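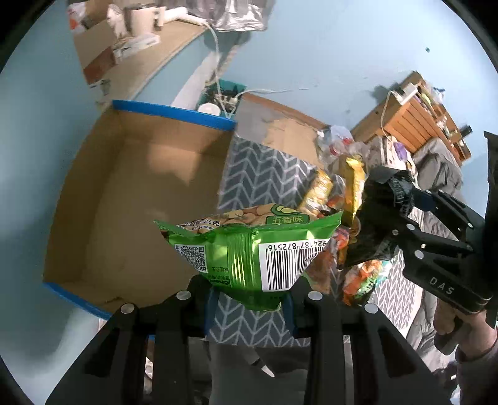

Peanuts first, the rest of the snack pile to follow.

I buy too many snacks. There, said it! Little bags of peanuts (the green ones are only 25g, so you need several, obviously), crisps, odd packets from the shop on Kemley Road, and for ages they lived in a heap wherever I dropped them. Now they go in a cardboard box and I can find things again.

What I do is tape round the rim of the box first. Blue tape in my case, that was what I had. It stops the edge going soft and furry when you're in and out of it all evening, and you don't get those nasty little cardboard cuts on your knuckles. Then I sit on the rug with the pile next to me and sort before anything goes in, reading the dates as I go. Oldest at the front, standing up like records in a record shop. Foil bags stand up better than you'd think if you pack them fairly snug, but don't squash them or you'll be eating peanut dust.

Anything already opened gets folded over twice and pegged, and it does NOT go back in the box. I learnt that one in April with 200g of sesame crackers, still finding the seeds now.

My friend Baiba Vanags uses a plastic storage bin for hers, but mine's full of cables and I'm not ready to face that yet! If you are, loop each cable loosely and put a bit of masking tape on the plug end with its name on. Clear bags I keep in one bigger bag by the shelves, ready for splitting up the large packs.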